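Gutell: a parts-and-layout dataset of server and workstation motherboards

Version 4, maintained by Seema Kaushik and Tamer Matar 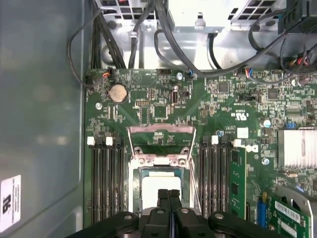 Gutell started as a folder on Seema's laptop called "boards". She was teaching a repair night at Fedlow, our shared workshop, and she kept wanting close-up photos of real boards in real cases, with dust and cables and half the slots empty. Product shots are lovely, but they are lit from everywhere and there is never a wire in the way! So we began collecting our own, and then people started asking for copies, and now there is a README.

What you get is a set of close photographs of motherboards still sitting in their cases, plus labels for the parts you would care about if you were building, fixing or stripping one down for spares. It leans heavily toward bigger boards, the kind with a large processor socket in the middle and a bank of memory slots on either side, and we make no apology for that. They're wonderful things to look at up close.

What's in the folder

The current release has 1938 photographs. Of these, 200 are held back in a folder called check, which we use to see how well new labelers agree with the old ones. Please don't mix it into anything you train.

photos/ — the pictures, JPEG, one folder per board
labels/ — one JSON file per picture, same name as the picture
check/ — the held-back set, with two independent sets of labels
boards.csv — one row per board: our nickname for it, the socket type if we know it, and who brought it in
notes/ — free text, mostly Tamer's, mostly about screws

The labels

We use everyday names wherever there is one. If you know the parts already, you can skip this section, but the edge cases are where most of the emails come from.

socket: the processor socket itself, including the retention frame around it. If the load plate is up, the box takes in the plate too. There is a separate field, plate, with the values open, closed and unclear.

cover: the plastic protective cap over the contacts. It gets its own label even when only a sliver of it shows under the metal. White, black and clear caps all count.

lever: the thin metal arms that hold the load plate down. Some sockets have one and some have two. Label each one on its own, even if they touch the frame.

slot: a memory slot, filled or empty. We label slots one by one and also draw one box around each bank. The bank box was Bianca Costache's suggestion and it has saved us so much arguing.

latch: the clips at the ends of the slots. Color goes in a separate field. Boards often alternate two colors to show which slots to fill first, and we wanted people to be able to study that! Record the color you see and leave the meaning to the manual.

module: a memory module seated in a slot. A module seen from above is a thin strip, and seen at an angle you get the chips along its face. Both are fine. Anything lying loose in the case gets module_loose.

battery: the coin cell, together with its holder.

header: any pin header. If a cable is plugged in, label the plug as well and list the wire colors you can make out. Don't guess at what the cable is for.

mark: printed certification marks such as UL. The tiny text next to the parts is not transcribed, with the exception of the slot numbers, and those only where you can read them without zooming past the actual size.

We don't label individual resistors or capacitors. We tried that on the first 4 boards and Nelly Sánchez threatened to quit. Dense areas get a single loose box called small_parts.

Square black chips get the label chip and nothing more specific, unless the number is readable. A chip is not a "controller" just because of where it sits. (I have been wrong about this more often than anyone, so this rule is really for me. — Tamer M.)

How the labeling is done

One person labels, a second person checks, and disagreements go on the big sheet of paper by the Fedlow sink. On Thursday evenings we go through the sheet together with the boards on the bench where we still have them. It is much easier to settle whether something is a latch or a bit of bracket when you can poke it.

The drawing tool is Boutros, Tamer Abou Jaoude's little annotation program. Any tool that reads plain JSON should be happy with our files. If you use Cetus, run the script in notes/convert first. It flips the y axis, and you'll get very strange sockets otherwise.

Known problems

Green boards outnumber every other color by a long way. If your model only ever sees ours, expect it to get confused by a black one.

Metal is hard. Open load plates catch the light, and in some pictures the edge between plate and frame is a matter of opinion. Where our two labelers couldn't agree, the box has sure set to false.

Empty slots are much more common than filled ones. A board with only one module in it is pretty normal here.

Folders b17 and b31 are the same model of board in two different cases. Keep them on the same side of any split you make.

The battery label was missing from every file in version 2. Fixed in version 3, with thanks to Nelly, who did the lot in one weekend.

Handling notes for contributors

If you're opening up a case to add pictures, unplug it, ground yourself, and leave the socket cap on if there's no processor fitted. Those contacts bend if you so much as look at them. Leave the dust where it is too! We like the dust.

Take several angles per board and include at least one where the whole socket and both memory banks fit. Blur is fine within reason. Please crop out serial stickers if they name an owner.

What we'd love next

More boards with the cooler still mounted, more modules in more slots, and anything that isn't green. The goal for version 5 is 1000 new pictures, and boards from before the days of load plates would make Seema extremely happy.

License and contact

Photos and labels are free to use for teaching, research and repair guides, with credit to the Gutell contributors. Corrections go to Bianca, with the picture name and the label you think is wrong. She answers everything, usually by October.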